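4. Results and Discussion

4.1 What people call pale wood

The first thing we learned from the Pilura interviews is how much speakers enjoy talking about wood. We had set aside a short slot at the end of each session for the naming task, expecting people to be tired by then, and in both towns it became the liveliest part of the conversation. The 49 speakers gave us 1,408 color descriptions of wooden and wood-toned surfaces, and the variety in them is a delight. After spelling variants and plurals were merged, 31 separate head terms remained, from plain "tan" to "biscuit," "oat," "straw," and a wonderful "tea with too much milk."

Three terms carry most of the load. "Beige," "cream," and "tan" turn up in every age group and in both Daveo and Terside, and together they make up more than half of all the descriptions. We had predicted this from the catalog data in Section 2, where the same words dominate product listings. The surprise was in how they combine. Speakers rarely used one of them alone for a surface with grain. They stacked them ("creamy tan"), softened them ("a sort of beige"), or set them side by side with a gesture at the part of the board each word belonged to. A painted wall got one word. A board got two or three, often with a small story about why the first word wouldn't do.

Humphreys argued in the pilot report that this stacking is a hedge, a way for speakers to cover themselves when they are unsure of a boundary. Our recordings point to something more interesting. Hedges in the interviews come with pauses, rising pitch, and a glance toward the interviewer. The stacked terms come out quickly and with falling pitch, as a finished answer. A man in Terside who had just struggled for a long while over whether his raincoat was blue or green described his own kitchen shelf as "cream going into tan" without drawing breath. For him the compound was the name of the thing. Figure 6 gives the sort of variation within one surface that draws out these compound names: boards in cream, beige, and light tan, with the grain running along them.

Figure 6. Pale tabletop boards with slightly varying tones and visible grain lines.

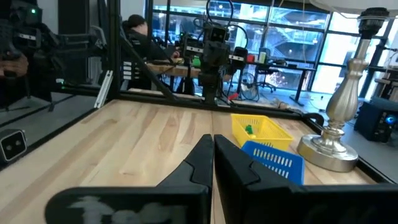 A second pattern concerns word order, and we think it is the most exciting result of the project so far. When two color terms were joined, the lighter one came first in nearly all cases. "Cream and tan" is common. "Tan and cream" is rare, and most of the cases we have come from a single household. No such preference shows up in the descriptions of textiles we collected from the same people, where "brown and white" and "white and brown" are both perfectly ordinary. We considered the obvious explanation, that the shorter or more frequent word goes first, and it does not work. "Tan" is shorter than "cream" and more frequent in our data, yet it still comes second.

Our proposal is that speakers treat wood as a light ground with something darker laid over it. The first term names the ground, the second names what is on top. The prepositions fit nicely. Speakers said "cream with tan in it" and "beige with brown through it," and almost never the reverse. Several went further and named the darker part separately as "the lines," "the streaks," or, in Daveo, "the drawing." That last word was new to us. It seems to be a local use, known to nearly every older speaker we asked and to very few of the younger ones, and it deserves a study of its own.

4.2 Floors and tables

The interviews were not designed to compare types of surface, but the difference between floors and tables came through so clearly that we report it here. Floor words are the words of light. Speakers called floors "bright," "pale," "washed," and "sunny," and often needed a second prompt before they offered a color at all. Table words are the words of material and food: "oat," "honey," "biscuit," "butter." The same speaker would happily use both sets within a minute, and when we showed two color chips from the same position on the chart, one introduced as a floor and the other as a table, the vocabulary split in just the same way.

This matters for how color naming is tested more generally. The standard chip task strips away the object on purpose, and for good reason, but our speakers put the object back the moment they were given half a chance. Frauke Hinrichs, who carried out the Terside interviews, noticed that people holding a bare chip would look around the room for something to pin it to before they answered. "It's like the skirting board in the hall" is a color term of a kind, and a precise one, if you live in that house. We coded these answers separately and leave them out of the counts above.

Direction also comes into the floor descriptions in a way it never does for tables. Speakers told us which way the planks ran, whether they liked it, and which way they would have run instead. Planks at an angle to the viewer (Figure 7) were called "busy" by some and "lively" by others, and the choice went along with how many color terms the speaker then used — the people who said "lively" also gave the longer color names.

Figure 7. Pale wood flooring, beige and tan, planks seen on the diagonal. 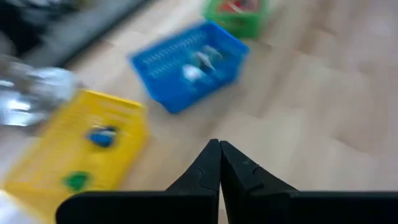

We do not want to lean too hard on that last link. The groups are small, and talkative speakers will tend to produce both more praise and more color words. A fairer test would hold the amount of talk steady, and the follow-up sessions planned for November are built to do this, with a fixed number of turns for each surface.

4.3 Age and place

Age had a smaller effect than we expected. Younger speakers used "blond" and "natural," both of which are furniture-trade words in origin, and older speakers used them hardly at all. Otherwise the two groups share nearly the whole inventory. Food terms, which we had guessed might be a recent fashion borrowed from paint charts, are if anything stronger among the oldest speakers. "Biscuit" in particular belongs to them.

Place is another matter. Daveo speakers divide the pale range more finely at the yellow end, with steady use of "straw" and "honey" as separate categories, and Terside speakers fold both into "yellowy." The boundary between the two systems does not follow the river, as the older dialect maps would suggest, and speakers living close to the road between the towns move back and forth between them. All of the interviews reported here were transcribed by May 29, 2024, and the boundary cases were then coded by 2 readers working apart. Their disagreements fell almost entirely on "yellowy," for which we now keep a separate code (see Section 5).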